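Lenari Lever Citrus Press, second version
Reviewed by Haziq Menon

The Lenari is a countertop lever press for citrus, made of cast aluminum with a steel cone and a removable strainer cup. It replaces the first version, which had a plastic cup and a tendency to walk across the counter under load. I used the new one for six months in a home kitchen, mostly on mandarins and lemons, with a few grapefruit in between. For comparison I kept a Brito hand squeezer on the same counter.

Build

The base is heavier than before and the feet are now a softer rubber. On a sealed stone counter the press stays put through a full stroke. On a painted wood shelf it still slides a little, and a damp cloth underneath stops that. The lever pivots on a plain steel pin held by a clip at each end. There is some side play in the pin, which has not increased over the test period. The finish on the lever arm has worn at the point where the hand pulls, and the bare metal underneath stains gray if left with juice on it overnight.

The strainer cup drops into a ring and is held only by its own weight. It will lift out with the spent half if the peel sticks.
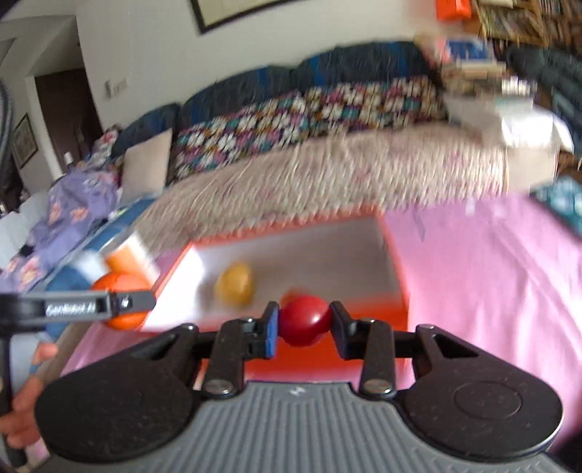
Yield

The test batch was 600 grams of unpeeled mandarins, halved across the middle and pressed once, with no second pass. The Lenari gave 197 grams of strained juice. The Brito gave less from a matched batch, and the difference was larger with small fruit, where a hand squeezer tends to fold the peel over instead of turning it inside out.

Thin-skinned citrus is harder on a press than lemon. The peel gives before the flesh does, and if the cone is too pointed it breaks through. Lenari has blunted the cone on this version. Splits were rare with firm fruit. Soft fruit that had been in the bowl for a week split often, and the juice then carried a noticeable amount of peel oil.
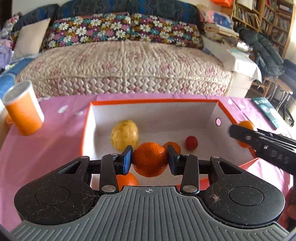 Mandarin, unpeeled.

Grapefruit fits only if it is small. A large half sits above the rim of the cup and the lever comes down at an angle, so most of the force goes into one side. Quarter the fruit and the problem goes away, at the cost of extra pulp.

Effort

The lever is long enough that one hand is sufficient for mandarins. Lemons with thick pith need body weight at the end of the stroke. Gregor Galbraith, who edits these reviews and has a bad wrist, managed a bag of lemons without stopping and preferred it to the Brito, though he disliked the height of the handle when raised. Under a low wall cabinet the press has to be pulled forward before each stroke.

Cleaning

The cup and cone go in the dishwasher. The frame does not. Rinsed right after use, the whole job takes a minute. Dried pulp in the strainer slots needs a stiff brush and some 15 minutes of soaking. The gap behind the pivot pin collects juice and has to be flushed with warm water, and the manual does not mention it.

Spare parts

Cups and feet are sold separately. The pin is not listed. I wrote to the maker in August and was told that it can be ordered by phone.

Verdict

Recommended for anyone who presses small citrus several times a week. For an occasional lemon, the Brito takes up less room and costs less.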